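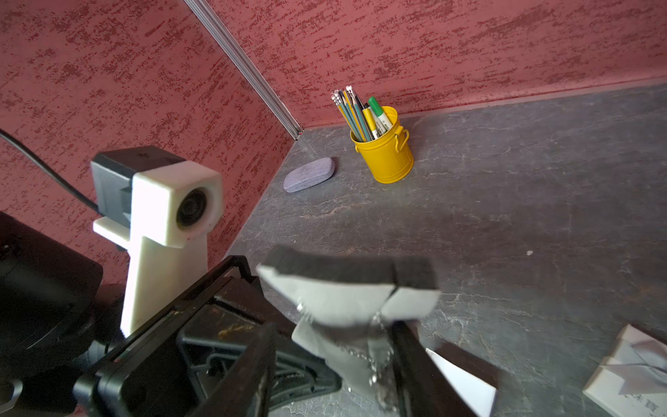 Stifteköcher aus gelbem Metall in Form einer kleinen Mülltonne, mit Henkel

Über uns

Waltport ist ein Fachhandel für Schreibtischzubehör, Etuis und kleine Geschenkverpackungen. Wir führen Dinge, in die man andere Dinge hineinlegt: Stifteköcher, Federtaschen, Brillenetuis, Schmuckschachteln, Visitenkartendosen. Im Moment umfasst das Sortiment 71 Artikel. Wir beliefern Schreibwarenläden, Optiker und Goldschmieden, verkaufen aber auch an Privatkunden, die nur ein einzelnes Stück brauchen.

Gegründet wurde der Betrieb im Jahr 2000 von Hartmut Kasten und Wolfram Schwerdtfeger. Beide kamen aus dem Papiergroßhandel und übernahmen von ihrem früheren Arbeitgeber einen Restposten Faltschachteln, für den dort kein Platz mehr war. Die ersten Kunden waren Juweliere aus der Umgebung, die kleine Mengen brauchten und bei den großen Herstellern an der Mindestabnahme scheiterten. Aus den Schachteln wurde ein Programm, dazu kamen die Brillenetuis und einige Jahre später die Schreibtischartikel. Hartmut Kasten ist inzwischen im Ruhestand. Wolfram Schwerdtfeger führt die Geschäfte heute zusammen mit Sandrine Deschamps.

Schachteln aus Karton

Faltschachteln sind nach wie vor der größte Teil unserer Arbeit. Die meisten Kunden bestellen Weiß, weil sich darauf jeder Stempel und jedes Etikett gut macht. Wir liefern die Schachteln flach oder fertig aufgerichtet. Flach sparen sie Lagerplatz, aufgerichtet sparen sie Zeit am Verkaufstresen.
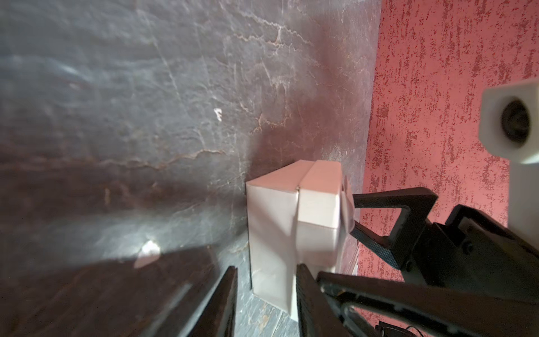
Beim Aufrichten kommt es vor allem auf die Kanten an. Wer eine Schachtel mehrfach öffnet und wieder zusammenlegt, sieht das dem Karton mit der Zeit an: Die Laschen werden weich, und die Ecken knicken um. Für Ware, die beim Kunden oft herausgenommen und wieder zurückgelegt wird, empfehlen wir deshalb eine höhere Grammatur. Für das einmalige Verschenken genügt die leichte Ausführung. Muster von beiden schicken wir auf Anfrage zu, gern auch mit dem Stück, das später hineinkommen soll. Dazu legen Sie uns einfach die Maße bei.

Den Zuschnitt der Einlagen machen wir selbst. Nazar Antoniuk arbeitet dafür an einem Schneidetisch mit Stanzformen, von denen manche noch aus den ersten Jahren stammen. Neue Formen lassen wir bei der Firma Zariņš anfertigen, mit der wir seit langem zusammenarbeiten. Für eine Sonderform rechnen Sie bitte mit 3 Wochen.

Auf dem Schreibtisch

Die Schreibtischartikel sind über Umwege ins Programm gekommen. Ein Schreibwarenladen, der bei uns Schachteln bestellte, suchte Stifteköcher aus Metall, die nicht beim ersten Anstoßen umfallen. Wir haben einige Modelle besorgt und auf unseren eigenen Tischen ausprobiert. Das machen wir bis heute so. Ein Köcher wird bei uns mit Bleistiften und Markern vollgestellt und bleibt ein paar Monate in Gebrauch, bevor wir über die Aufnahme entscheiden. Ein Etui geht mit auf Reisen oder fährt jeden Tag im Rucksack mit.

Bei den Federtaschen und Stiftkästen haben sich durchsichtige Modelle am besten verkauft. Man sieht, was drin ist, und muss nicht suchen. Brillenetuis führen wir als Hartschale und in weicher Ausführung. Die Hartschale nehmen vor allem Optiker ab, in gedeckten Farben und in Flieder – letzteres war ein Wunsch von Sandrine Deschamps und wurde anfangs im Haus nicht sehr ernst genommen. Mittlerweile bestellen wir die Farbe regelmäßig nach.

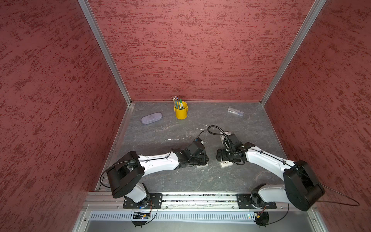

Lager und Versand

Unser Lager verteilt sich auf 2 Räume. Im vorderen stehen die Artikel, die täglich gehen, im hinteren die Kartonware und alles, was in Paletten ankommt. Für den Versand ist Fadi Matar zuständig. Er hat die Regale im April neu sortiert, nach Größe und nicht mehr nach Lieferant. Wer als Händler nach alten Fachnummern bestellt, kann das weiterhin tun, wir haben eine Liste zum Übersetzen.

Die Bestände verwalten wir mit Fudex. Ein Artikel, der im Shop als lieferbar angezeigt wird, liegt auch im Regal. Bestellungen, die vormittags eingehen, verlassen das Haus am selben Tag. Für größere Aufträge vereinbaren wir einen Termin. Ab einer Menge von 2000 Schachteln liefern wir per Spedition.

Für Goldschmieden und Schmuckläden

Eine Schmuckschachtel besteht bei uns aus Unterteil, Deckel und Einlage. Die Einlagen gibt es aus Filz oder Schaumstoff, mit Schlitz für Ringe, mit Aussparung für Anhänger oder ganz ohne Ausschnitt. Grau ist die gängigste Farbe, zu Silber wird fast immer Grau genommen.
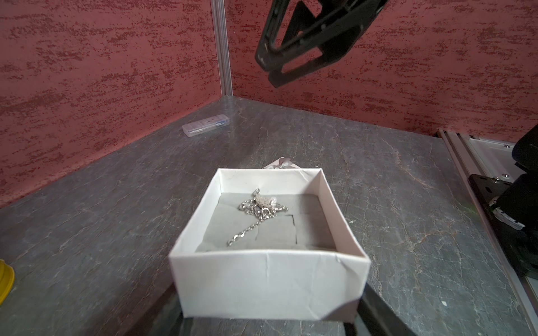

Ketten sind schwieriger zu verpacken als Ringe. Feine Glieder verhaken sich, sobald die Schachtel bewegt wird, und der Anhänger wandert an den Rand. Am besten schließt man die Kette vor dem Einlegen, führt sie durch zwei kleine Schnitte im Filz und verstaut den Rest unter der Einlage. Diese Schnitte setzen wir auf Wunsch gleich beim Stanzen mit. Wer Pflegehinweise oder eine Karte beilegt, sollte das bei der Höhe einplanen.

Unter dem Namen Drirard bieten wir außerdem eine Reihe mit verstärktem Boden an. Sie ist für schwerere Stücke gedacht, also Armreife und Uhren, und wird nur auf Bestellung gefertigt.

Besuch und Kontakt

Einen Laden haben wir nicht, aber einen Musterraum. Dort liegen alle Artikel offen aus und können angefasst, geöffnet und gefüllt werden. Bringen Sie ruhig mit, was verpackt werden soll. Bitte melden Sie sich vorher telefonisch oder über das Kontaktformular an. Fragen zu Einlagen und Sonderformen beantwortet Nazar Antoniuk, für laufende Bestellungen wenden Sie sich an Fadi Matar.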